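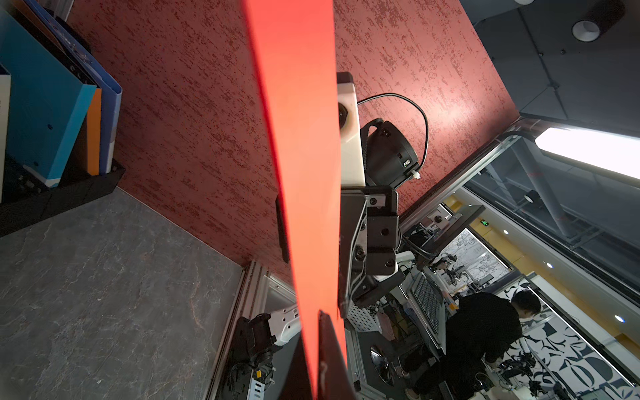
Combien de temps garder les relevés et factures d'un logement loué ?

Posté par Maelle_G dans Papiers et classement

Bonjour,
J'ai rendu en août l'appartement que je louais depuis 7 ans et je me retrouve avec une pile de papiers : quittances, factures d'électricité, attestations d'assurance, état des lieux, courriers du syndic. L'agence (Nostetti) me doit encore le dépôt de garantie, 736 euros. Ma sœur me dit de tout jeter sauf le bail, mon père garde tout depuis toujours. Je voudrais réduire à un ou deux classeurs. Qu'est-ce que je peux éliminer sans risque ?
Merci d'avance.

Stijn Baert
Ne jetez rien tant que le dépôt n'est pas rendu. Ensuite, pour une location vide ou meublée en résidence principale :
- bail, états des lieux et quittances : trois ans après le départ
- factures d'électricité et de gaz : cinq ans
- factures d'eau : cinq ans si c'est une régie publique ou un opérateur privé, on peut descendre à quatre dans certains cas mais je ne m'embêterais pas
- avis d'impôt : trois ans au minimum, à compter de l'année qui suit l'imposition
- relevés bancaires : cinq ans
Pour le dépôt, l'agence a un mois si l'état des lieux de sortie est conforme, deux mois sinon. Passé ce délai, envoyez une lettre recommandée avec copie des deux états des lieux. Gardez l'accusé de réception avec le bail.

papyrus65
Moi je scanne tout et je jette. Jamais eu de problème en 30 ans.

Corinne L.
Attention au conseil précédent, un scan n'a pas toujours la même valeur que l'original - pour le bail signé et les états des lieux je garderais le papier. Le reste, les fournisseurs le mettent souvent en ligne, mais l'espace client peut fermer après la résiliation. Téléchargez les factures avant.
Pour le rangement, je classe par année de destruction et pas par type de document. J'écris l'année sur la tranche, et en janvier je vide le classeur concerné.

Maelle_G
Merci à tous les trois. Je laisse tout en place jusqu'au remboursement et je trie après.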